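Hivus (robot manipulation benchmark)

Hivus is a simulated benchmark for robotic grasping and placing, used to measure how well a control policy copes with household surfaces on which the objects do not belong together. It was developed at Lorberg as a successor to Prodier, an earlier test set limited to kitchenware. The name covers both the collection of rendered rooms and the scoring procedure that goes with it.

Method

Each episode places a single fixed arm beside a counter, table or shelf. Objects are drawn at random from a library of 178 models, with no attempt to match them to the room, and are scaled independently within set limits. Colour and surface finish are also varied. The policy receives camera views and a short written instruction naming one object and a destination. An episode ends when the object is released, or after 3000 control steps.

Oversized and irregular objects were added in the second release. Long shapes with heavy ends are considered the hardest group, as a grip taken away from the centre of mass lets the object rotate between the fingers. Trials in this group are scored separately. 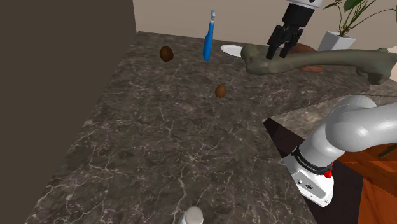 LORBERG, September — The second release of Hivus contains 3845 episodes, nearly double the number in the first. Counter scenes in this release may combine food, bathroom articles and anatomical shapes on the same stone surface. A Franka Emika arm grasping a large grey-green bone, with eggs and a blue electric toothbrush elsewhere on the counter, is typical of the long-object group.

Scoring

Hivus awards partial credit in 3 stages: contact with the named object, a stable lift, and release inside the target area. Points are deducted if another object is knocked over or pushed off the surface. The deduction was absent from Prodier, where a policy could sweep clutter aside without penalty.

Results

The Szekeres planner, which selects a grasp from an estimated mass distribution, was the first method to complete more than half of the long-object trials. Its advantage over learned policies was smaller on compact items, and it was slower in every group. Most of its failures came at the release stage — the object was set down correctly but then rolled out of the target area.

Limitations

Contact in Hivus is modelled with rigid bodies, so soft or fragile items behave as solids. An egg cannot crack under excess grip force. Results have not been compared systematically with trials on physical arms, and the maintainers advise against reading the scores as a forecast of performance outside simulation.

See also: Prodier; Szekeres planner; grasp planning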